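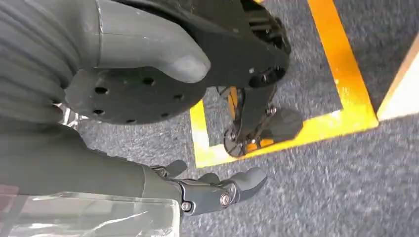 1. Background of the project

This report is about the floor of our project room in the Drasby building. Our group had two members, Tatu Barasa and Ryan Blackburn. The course asked each group to choose a shared room at the school and make it easier to use, with a small budget and without building work. We chose the room on the ground floor with the grey speckled carpet, which we both knew well from the spring term.

The carpet is a mix of light and dark grey fibres. It was chosen, we were told, so that dirt does not show. This is true, but small parts do not show either. A screw or a washer that falls on it is very difficult to find again, and a bit of crinkled silver foil can stay there for a long time before a person bends down for it.

2. What we wanted to know

We had two questions. The first was which things end up on the floor and stay there. The second was whether a simple routine at the end of the day could keep the floor clear, without somebody being in charge of it.

3. Method

We collected loose items from the carpet on 12 afternoons in August, always after the last group had left. We went over it slowly by hand and then with a magnet on a stick, which Ryan borrowed from his uncle. Every item went into a paper bag with the day written on it. Large equipment was left where it stood and we worked between it, which was slow. Plastic sheets were lifted, checked underneath and put back in the same way.

After the first seven afternoons we introduced the routine. It was one printed page on the inside of the door, with four lines:

Pick up what you dropped.
Fold plastic sheets that you have finished with.
Look under your own table.
Put screws in the tin, also if you do not know where they come from.

4. Results

In total we collected 119 items. Almost half of them were screws, nuts and washers. The rest was mostly ends of tape, cable ties, foil and small pieces of packing plastic. The worst place was along the wall with the sockets, where people sit on the floor to work.

After the page was put up, we found fewer screws but the same amount of tape and foil. We think people see a screw as something with value and tape as something which is already rubbish. The tin became quite full, and Tatu had to sort it twice.

The vacuum cleaner (a Herrero, from the corridor cupboard) was not a good help. It took the foil but left the cable ties, and one time it took a screw and made a terrible noise. We do not recommend it before the floor is checked by hand.

5. Problems

Our comparison is weak. The room was used by fewer people in the last week, so the lower number of screws can also come from this. We should have written down how many were in the room each day. We also did not agree at the beginning if a piece of tape torn in two is one item or two - in the end we counted it as two.

6. Suggestions

We suggest a light-coloured mat under each work place, so that dropped parts can be seen at once. We asked for a price on one from Flustova but did not get an answer before the report was due. A second bin near the sockets would cost very little. The tin should stay.

The paper bags are in the cupboard, on the lower shelf, if the next group wants to look at them.

Tatu Barasa and Ryan Blackburn
October 2026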